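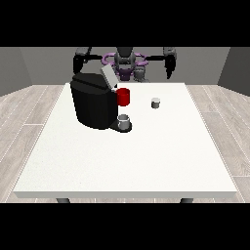
If you fly a paraglider for more than a season you'll end up repacking your own reserve parachute, or at least standing next to somebody who does, and I'd like you to go into it less nervous than I was. My first repack took an entire evening and I did it on the living room carpet, which I now know is about the worst surface going (static, cat hair, crumbs). What you want is a big, flat, clean table. A plain white one with a smooth top is my favorite, because every twig and grass seed shows up against it, and if there's a big black coffee machine parked on the left side like that, move it to another room before any nylon comes out of the bag. Coffee and reserves don't mix!

One thing first. This page covers a basic round reserve in a normal inner container. If yours is square or steerable, stop reading and go find the manual for it. And if this is your first time, have a qualified packer watch you. I had Hashini Wanigasekara from the Darkby club looking over my shoulder for my first three, and she caught something every single time.

What you'll need

The manual for your exact reserve. A packing line or a soft hook to hold the lines. A few small soft weights (I use socks filled with rice). New rubber bands in the size the manual gives. A pen and the packing card.

Airing it out

Pull the reserve out of its container and undo the line stows. Hang it by the center somewhere dry and out of the sun, and leave it overnight. I hang mine in the stairwell at my folks' place in Fadbridge, and my dad walks around it like it's a sleeping bear. While it's up there, look over every panel for stains, tiny holes and stitching that's pulling. Anything you don't like the look of goes to a workshop. Don't patch it yourself.

Sorting the lines

Lay the canopy along the table and anchor the bridle at one end. Put a little tension on it. Now run your hand from the bridle up to the edge of the canopy and make sure nothing crosses. The center line should run free up the middle. If there's a tangle, the canopy has usually been passed through its own lines at some point, so go slow and work it back the same way. Pulling harder only makes it worse, ask me how I know.

Folding the panels

Flip all the panels to one side, then bring them back one at a time, smoothing each one flat and putting a rice sock on it. You should end up with the same number on the left and the right. Count them twice, then check that against the manual. After that, fold the sides in to the width of the inner container. Some manuals want an S fold here and some want the sides just turned over, so follow yours and ignore whatever the guy at launch tells you.

Stowing and closing

Stow the lines in figure eights with the new rubber bands, leaving out the length the manual asks for. S-fold the canopy into the container, then close it with the last loop of line. It should feel snug but not like a brick.

Before you put it back in the harness, take out every weight and count them. I write the number on my hand. A rice sock left inside a reserve is the stuff of nightmares.

Last job: the test pull

Fit it in the harness, hang up in a simulator (our club has one in the Gamage hall), and get a friend to watch while you pull the handle. The pins should come out cleanly and the whole thing should swing free. Yes, you'll have to put it back in afterward. Do it anyway, then fill in the card with the date and your name and keep it with the harness.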